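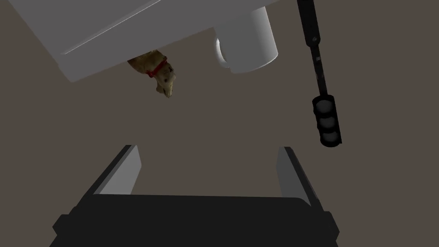
Tritel Opens Dranduver, a Library of Hand-Taught Robot Tasks

July 10, 2022 fell to a busy team at Tritel, which today released Dranduver, a collection of 2,194 simulated demonstrations recorded by people steering a robot arm by remote control. The release date is Sunday, July 10, 2022, and everything is free to download for teaching and research.

Operators guide the gripper with a handheld controller made by Onetti and watch through a view set just behind the fingers. Every move is saved, including the slow approaches and the second tries.

"You learn so much from watching a person line up a grasp," said Chinyere Oyelaran, who leads the project. "They pause, they tilt the hand a little, they go in – and all of that is in the recording!"
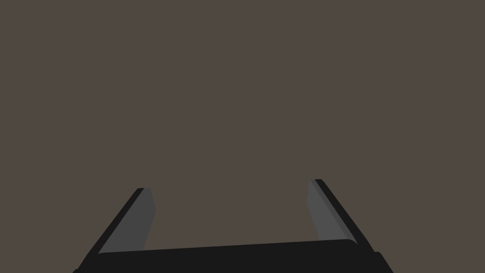 What Is in the Release

Of the demonstrations, 1,899 are complete runs. The rest are partial runs, kept for groups studying how people recover from a poor start. Recording began in March, and around 400 of the runs came from first-time operators at Fiore, the training center that tested the controls.

Approaches to narrow shafts get special attention, with the open fingers brought to either side before any attempt to close them.

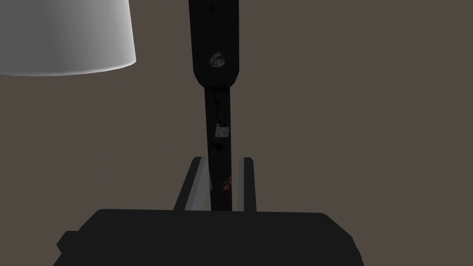 New operators practice this part at half speed, then repeat it from a different starting point. Tritel will add more tasks as partners send them in, and schools can request a controller on loan through the project office.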